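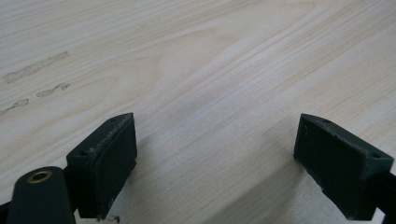 The Badville office wanted the number by noon, and it wanted a single number, with no range and no footnote. The message had come in at 9:40 on Monday and was marked as read by everyone on the distribution list.

The analyst in Rosberg opened the crossing file again. Under the treaty with Flestavari, each post logged entries on one form and releases on another. The forms shared a case number. When a person was entered and released at the same post, the two records matched and the case closed. When a person was entered at one post and released from a second, the case number was issued twice, and the system counted two people.

In February the system had counted 900. The analyst had matched names, dates of birth and fingerprint codes and had arrived at a lower figure. The difference was 273.

A second message arrived. Badville asked whether the 273 were people who had gone missing. The analyst wrote back that they were duplicate records. Badville asked whether this could be stated with certainty. The analyst wrote that it could be stated for all but 3.

The 3 had entry forms and no release forms. They had been logged at the Dimitrov bridge, on the night shift, within an hour of each other. They carried consecutive case numbers. The field for destination was blank on the first two and on the third held the word "sister." The field for property listed one bag, shared.

The analyst called the bridge. The shift supervisor read the same three forms aloud from the paper copies and had nothing to add to them. Transport records showed a bus leaving at 4:15 with 2 empty seats. The manifest had been signed at departure and had not been signed on arrival. The supervisor said that this happened when the Rosberg depot changed crews, and that the depot might have the other sheet.

The depot had a box of sheets. They were sorted by vehicle. The vehicle number on the manifest had been written over once and could be read two ways.

At 11:30 the analyst drafted a reply. It gave the corrected total, explained the matching method in one paragraph and listed the open cases by number in a table. Badville returned it at 11:42 with the table removed and asked for approval of the shorter version.

The analyst restored the table, saved the file under the same name and sent it to the full list. Then the analyst put on a coat, signed out the car and drove to the depot to look through the box.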